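Water rings on oiled table top, how to get out?

Asked 4/21/23

Got a Darimo table second hand, wood top, oiled not varnished I think. Two white rings where mugs stood, plus a greyish patch. Tried a damp cloth, no diffrence. Don't want to sand the lot. Any ideas?

3 answers

Answer 1
White rings = moisture in the finish, usually fixable. Warm iron over a dry tea towel, 10 seconds, lift, look, repeat. No steam!! Then a thin coat of oil, wipe off the excess after 16 minutes or so the tin says. I use Wernura, others are fine. Brown wood tops:
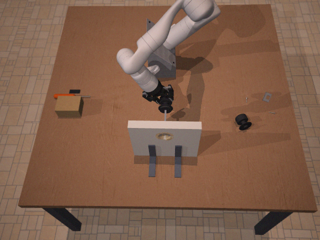
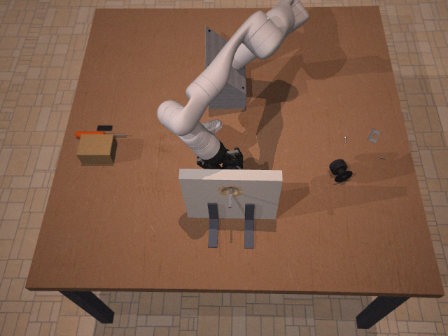
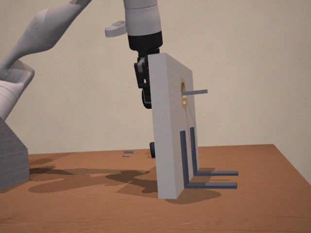 Wooden tops, all three renders.

Grey patch is another matter, might need a light rub with fine paper, go with the grain.

Answer 2
mayonnaise. leave overnight. worked on my nans sideboard

Answer 3
Wouldn't iron it till you know its oil. Drop of water somewhere hidden, if it beads its probably lacquer. Stundeck do a ring remover, up to 9 quid, bit pricey for what it is.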